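Sorting and Shelving Canned Goods

Start with a clear table. A plank worktable is fine, as long as it doesn't wobble and you can reach the shelf from where you stand. Bring every can out of the cupboard before you put any back. People who skip this end up with the same old can of beets at the rear for another two years.

Check each can as it comes out. Throw away anything that bulges, leaks, or has rust you can't wipe off. A small dent in the side is usually all right. A dent on the rim or along a seam is not, so those go too.

Wipe the lids with a damp cloth and dry them. Pull-tab lids collect dust under the ring — run a corner of the cloth beneath it without lifting the tab.

Next, sort by date. Write the month and year on the side with a marker if the printed date is hard to read. Oldest cans go at the front of the shelf, newest at the back. Keep short cans off the back row or you will lose sight of them.

Group the cans in blocks, two wide and two deep. Dilani Uddin set up our pantry this way in December, and it has stayed in order since. Move one can at a time and set it down flat before you let go. Cans with a different kind of lid can stand apart from the pull-tab ones, so you know which need an opener.

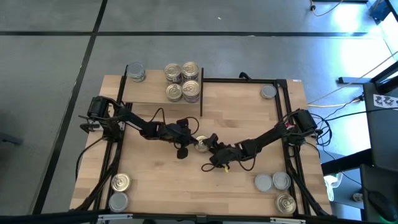 Can I stack cans on top of each other?

Two high is fine if the bottom of one fits inside the rim of the next. Pull-tab cans often don't nest well, so keep those in a single layer.

When the shelf is full, put any extras in a shallow box on the floor of the pantry and write the contents on the end that faces out.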